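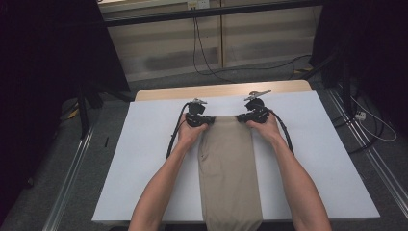

Fig. 1. A beige garment, folded lengthwise.

Week 2: Do care labels tell us anything?

The Prilterley handout claims that cotton trousers last 155 washes. It gives no sample size and never defines "last". Binov repeats the figure without a source. Treat both with suspicion.

Fading, seam wear and shrinkage are separate faults and need separate tests. A shop that says "long-lasting" has usually tested one, if any.

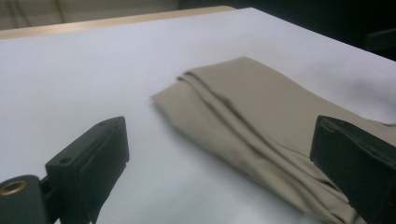 Fig. 2. Khaki-coloured cloth on a white surface.

Reading for Monday: Jasetti, pages 45 to 75. Note where the author slides from "may shrink" to "will shrink".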